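10/13/23

Watched episodes 5 and 11 of the Hallel cartoon again with Tamunoemi Adebisi. She finds the robot pilot too serious for small children. I do not agree, the darker story is why I stayed with it. In episode 11 the walking in the Jetgate battle still looks stiff, and the faces move less than in September's film. To do: compare the opening titles of both seasons, ask Quartey for the sound notes. 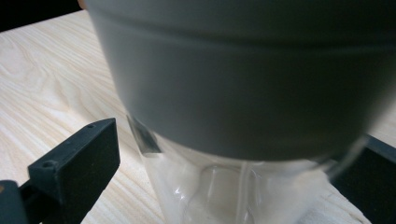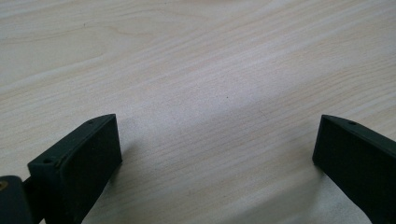 Grey cylinder in the first, wood-grain surface in the second.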